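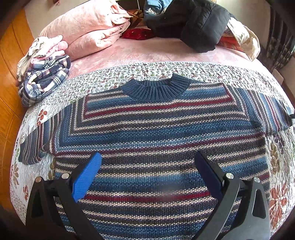

Page last changed: Oct 31, 2025

House rules for the sweater jobs

I keep this gallery for the folks who sign up to do clothes handling with the hand grippers, and mostly for myself, if I'm being fair. The Rulmont handling rules run to 11 pages and I love them, but they're a slog to read with a gripper in each hand! So I match the rules to pictures. We're up to 2645 logged folds on the Soltuveck set now, and nearly every one I've had to throw out broke something on this page.

The striped sweater at the top is my pick for rule 3, the one on starting position. Garment face-up, collar toward the far side of the bed, fingers open before you go anywhere near the knit. Look at the gap between the two blue pads - you can see right down the middle of the sweater, and that's how I want every start to look. If your fingers are hiding the part you're working on, back off and come in again.

Other stuff on the bed is fine, by the way. The rules ask for a clear patch big enough for the garment and its sleeves, and a real bedroom has blankets and piles of clothes in it. Please don't tidy the house for me. I got a batch from Plultau in April where every bed looked like a hotel, and I ended up asking for almost all of it again.

One more before the next picture: a sleeve hanging over the side of the bed is allowed at the start. Just bring it in before your first fold (I used to forget this all the time).

Next up is rule 9, grabbing by the thick part. The ribbed collar is folded up in a dark band at the blue pad, and that's a nice chunky thing to hold. Pinch a single layer of thin knit and you'll stretch it. Glove on the gripper hand too, like the one over on the left.
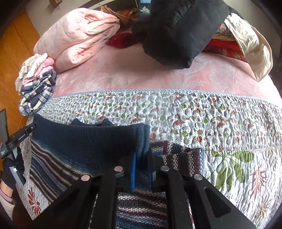
Sending in your own

Got a good one? Send it through the Gallagher upload page and put the rule number in the title. I'm short on zippers and anything with a hood. Bad grabs are welcome too - I'd like a row of those down here, with a note from you on which rule got broken.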